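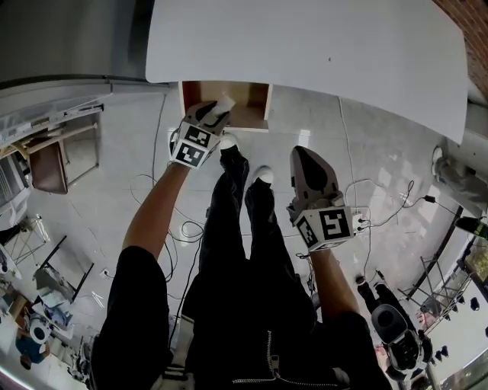 Under-table cubbies, and the junk that ends up in them

Quick one this month, writing between loads of wash.

If your work table has one of those open boxes built in underneath, you know how it goes. Receipts. Napkins. Dead pens. One mystery key. Mine was so full in April I couldn't get my hand in past the wrist.

What worked for me:

Empty it all the way. Onto the tabletop, not the floor, or it stays on the floor. Set a timer for 15 minutes and quit when it rings, even if theres stuff left.

Crumbs in the back corners: old dry paintbrush, sweep toward the front, hand vac underneath. Damp rag after. Not soaking if it's bare wood, it'll raise the grain and then everything snags. Leave it open overnight.

Rough inside edges? 100 grit, a few passes, then something finer if you have it. Wipe the dust out before you put paper back in there. I forgot once and had gritty envelopes for a week.

Liner. Shelf paper slides around. Cork stays put. Cut it a hair small so it doesn't curl up at the sides.

Paper stuff goes in folded, folded edge facing you. Easier to grab one without dragging out the whole pile. Same for tissues and napkins and cleaning cloths. Shalini Sachdeva wrote in to say she stands hers on edge in a loaf pan and slides the pan in. Tried it, like it, stole it.

Nothing that leaks. No glue, no hand cream, no pens without caps.

Cords

The other half of the mess, and it's always under the same table. I had one loop of black cord I'd been stepping over for a year, plugged into nothing at all.

Unplug everything first and pull each cord out straight. Label both ends, masking tape is fine. Then put back only what you use.

Power strip: get it off the floor if you can. Most have keyhole slots on the back, two screws into the leg or the wall. If it has to sit on the floor, push it to the wall side where feet don't go, and keep the mop bucket well away. Never run a cord under a rug.

Slack gets a loose figure eight and a velcro tie. Don't cinch it tight. Zip ties are ok but you'll be cutting them off again by summer.

White cord on light tile is nearly invisible by the way. Run it along the baseboard with clips. I used the Bunari stick-on ones, they've held so far, but wipe the wall with rubbing alcohol before or they drop off.

White tabletops: dish soap and warm water for the everyday grime. Baking soda paste for coffee rings, go easy, rub with your fingers and not a scrubber. Ink I still havent figured out. Demetrius Holloway swears by toothpaste. Didn't do much on mine.

Next time: the drawer that won't close. Send me yours.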